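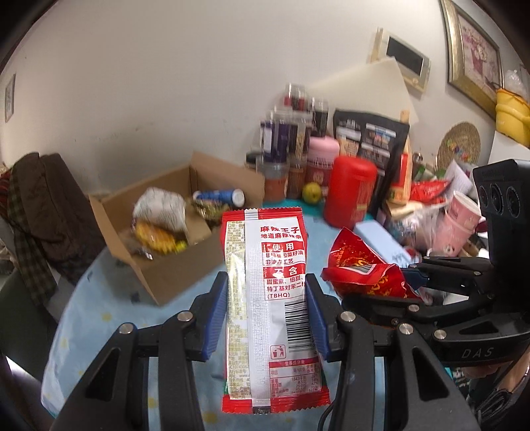

How do you teach a robot to tidy a kitchen table?
You show it a great many kitchen tables being tidied by people, and you record what the hands are doing while they do it.

Nurnen hand-gripper project opens its snack and grocery round

2018-02-05

ENDETPORT. The Nurnen project has started collecting its grocery round, and if you have ever tried to pick up a slippery little snack packet with a pair of kitchen tongs you will understand why the people running it are so excited (and why a few of them have sore forearms). Collectors carry a hand-held gripper in each hand, sit or stand at a table, and put away whatever is on it. Every squeeze, lift and fumble goes into a growing library of examples that a learning system will later study.

The group has already finished a round on folding cloth and another on stacking dishes. Groceries were always meant to come next, but the start was pushed back from July while the grips were reworked. The older pads were smooth and let thin plastic film slide away. On the new ones the pads are ribbed, and you can see the difference on a small, shiny packet of 麻辣王子 spicy strips, pinched upright by its left and right edges with the back label facing the camera.

"A packet like that is a wonderful teacher," said Assunta Sala, who runs collection for the project. "It bends, it shines, it's full of tiny print, and the seam runs right down the back. A mug is a mug from every side. A snack packet changes shape the second you touch it."

Sala came to robotics from grocery distribution, where she spent years watching new hires learn to pack a bag well. She is a big believer in real mess. Early on, the team practiced on a clean white bench with a few wooden blocks, and the system that learned from those recordings was very good at clean white benches and wooden blocks. Put it in front of a real table, with a patterned cloth and jars stacked on other jars, and it reached for the pattern.

So now the tables are the kind people live with. Jars go at the back, bags get crumpled, a box sits open at whatever angle it was dropped. Collectors are asked to leave the background alone, pictures on the wall and coats on hooks included, and to clear the table in whatever order feels natural to them. There's no script for which item comes first. Some people go for the big things, some nibble away at the small stuff, and the project wants both.

Each collector works in a session of eight tables, with a long break in the middle. Between tables everything gets mixed up again by somebody else, so the person holding the grippers doesn't know what is hiding under what. A camera on the gripper sees what the gripper sees, up close, and that turns out to be a lovely way to learn about packaging! The view is wide enough to take in the other hand as well, reaching in from the side.

Using two hands matters more with groceries than it did with dishes. Plenty of items can be lifted with one gripper, but a floppy bag often wants a second one to steady it, or to hold a box flap out of the way while the first one lets go. Those little bits of teamwork between left and right are hard to write down as rules. They're easy to show, though, and showing is what this whole method is built on.

For anyone new to the idea, the basic plan is simple. A person does the job with a tool shaped like the end of a robot's arm. Since the tool is the same shape, the recording of the person's work can be matched to what the robot would need to do. No robot has to be in the room while the recording is made, and that means a collector can work in a kitchen, a dorm, a break room or a grandparent's dining room. The project's robot arms stay at the workshop on Trummer Street, where the finished recordings are tried out later.

That trying out is the part everyone waits for. Twice during the dish round the workshop arms did something that made people put down their coffee. Once an arm turned a bowl over before stacking it, a habit it had clearly picked up from a single very tidy collector. The other time it gave a stubborn cup a small wiggle to free it from its neighbor. Nobody had asked for a wiggle. It was in the recordings because people do it without thinking.

Groceries should bring more of that. Sala is hoping to see the arms learn how hard to squeeze, and she thinks film packets are the way in. Squeeze too lightly and the thing slips. Squeeze too hard and you have crushed what's inside, and a collector who hears the crunch will ease off on the next one. "You can see people learn within a session," she said. "The first packet gets strangled. By the end they're picking them up by the edges like a stamp collector. I want the system to have both, the clumsy ones and the good ones, marked so it knows which is which."

The marking is done by a small team in Sorholm, who watch the recordings and note where each grasp begins and ends, whether the item made it to its spot, and what kind of surface was involved. Shiny packaging has its own tag, after a long and cheerful argument over whether foil and glossy plastic should share one. (They share one for now. The foil camp has promised to bring it up again.) Foreign-language labels are noted too, because the project doesn't want a system that only recognizes food by the brands in one town's supermarket. Collectors are encouraged to bring whatever they eat at home, and the mix of labels has been a joy to sort through.

Dropped items stay in. So do second tries. The one thing that gets a recording removed is a collector's face or private papers showing up clearly, and the Sorholm team checks for that before anything else is done with the files. Collectors can also ask for a session to be taken out later, without giving a reason, by writing to the address on their sign-up sheet.

Getting started takes very little. New people have a practice table first, with a loaf of bread, some cans and a bag of rice, and nothing from the practice table is kept. Most people say the odd part is trusting the gripper to be your fingers. You want to reach around it with your thumb. After a while the urge goes away and you find you've packed a whole box without noticing, and then you go home and look at your own pantry in a completely new way.

A few tips from people who have done the round already:

Hold film packets by the sides and let the top edge stay free.
Slow down before you touch, then close in one smooth motion.
Keep cables behind your wrist so they don't trail over the items.
If something rolls away, go after it the way you would with your bare hands.
Rest when your grip gets tired. A tired grip makes strange recordings.

The grocery round will run in Endetport first and then move to Sorholm, where the marking team is itching to have a go with the grippers themselves. Collectors who took part in the dish round don't need to sign up again. Everyone else can leave a name at the Trummer Street workshop during open hours, and people with large, messy tables are especially welcome.

Reader comments

pantrymoth
Did the dish round and loved it. My forearms did not. Are the new grippers lighter or do they just have better pads?

Nurnen collection desk
Same weight, better pads, sorry! The spring is a touch softer, so it should be kinder on long sessions.

Gil from the hill
I pack groceries for a living and the bit about the first packet getting strangled is so true. Chip bags are the worst. Please do a whole day on chip bags.

lefthandlin
Is there any problem with being left-handed? I'd be doing most of the work with the other gripper.

Nurnen collection desk
Please come, we are short of left-handers and would be delighted to have you.

R. in Sorholm
Foil and glossy plastic are NOT the same thing. That is all.

Contact the newsroom | Copyright Endetport community news | Back to top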